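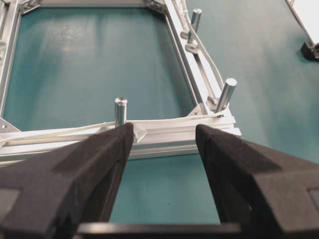 Handout 4: Cable routing by imitation, the Jovine method
Lecturer: Cor Declercq
Issued 12th February

1. Problem

A cable has far more degrees of freedom than a gripper can control. Analytical models of bending and friction exist, but their parameters must be refitted for each cable. The Jovine method avoids the model. A policy is trained on teleoperated demonstrations and maps camera images and joint positions directly to short sequences of arm motions.

2. Observations

Each arm supplies one wrist view. A fixed view covers the workspace. Images are recorded with joint angles and gripper opening at 20 Hz. The wrist view resolves the connector and its boot well, but the fingers occupy much of the lower half, so contact at the palm is often hidden.
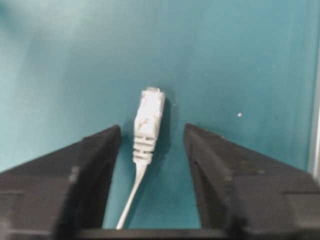

Connector orientation is not labelled. The policy has to infer it from pixels, and this was the main source of error in Mabaso's January trials. Demonstrations in which the operator corrected a bad approach were kept. Removing them made recovery worse.

3. Data and training

The set contains 931 demonstrations, of which 29 were held out. Actions are predicted in chunks and overlapping chunks are averaged. Training ran for 3000 epochs. Validation loss is a poor guide to task success, so checkpoints were compared on the hardware.

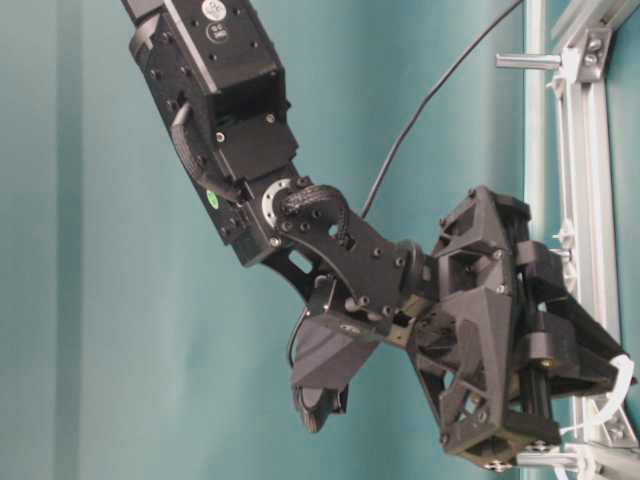

The fixed view matters most during the approach. With it masked, the arm reached the wrong pin more often, while grasp errors hardly changed. With the wrist views masked the pattern reversed.

4. For the next session

Read Domański, chapters two and three. Bring a short note on how chunk length affects the response to a slipping cable. Questions on the dataset go to Thulani Mabaso.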